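Bamboo mat vs. cooling topper, July edition

plundero53
Third night of no sleep. The AC guy quoted me $622 and then laughed. Is a bamboo mat any good or is it just lying on a floor with better PR?

Bravik
I've used the tile kind for years. Cool on the back, and it pulls your arm hair as a courtesy alarm clock.
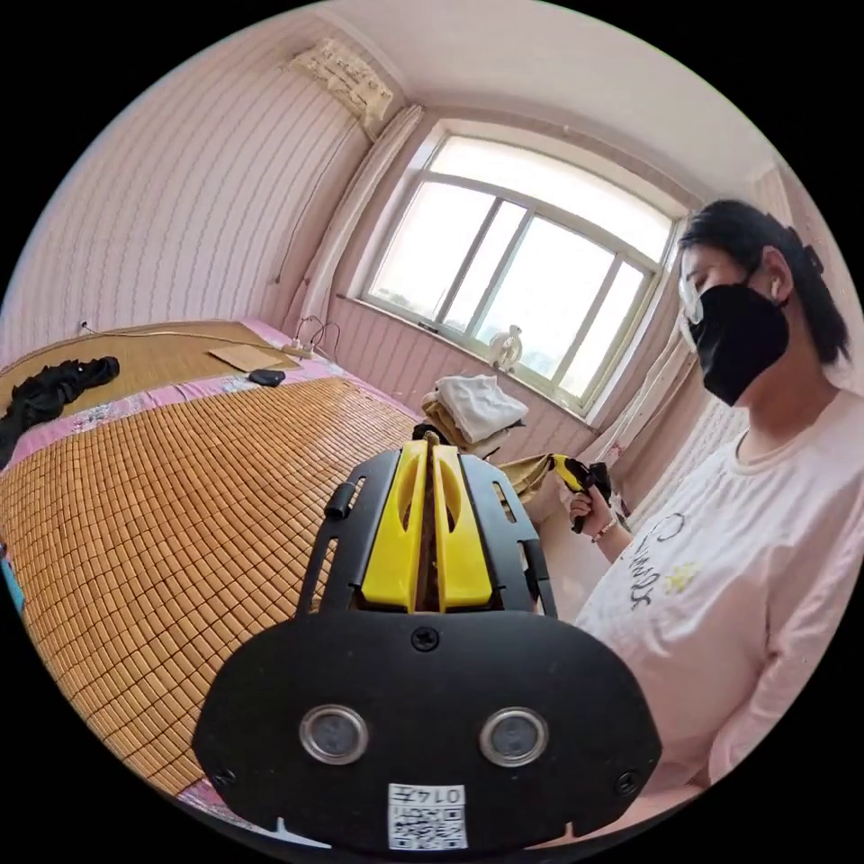

Tan bamboo mat on the bed, small tiles

Avcı
Disagree. I paid $166 for a gel topper and never looked back.

Bravik
Your topper is warm by midnight. You said so in June.

Avcı
I said lukewarm.

plundero53
So hair loss or lukewarm. Does the mat at least fold?

Bravik
Mine rolls. Put a thin sheet over it if you're delicate.

Avcı
Then you're sleeping on a sheet.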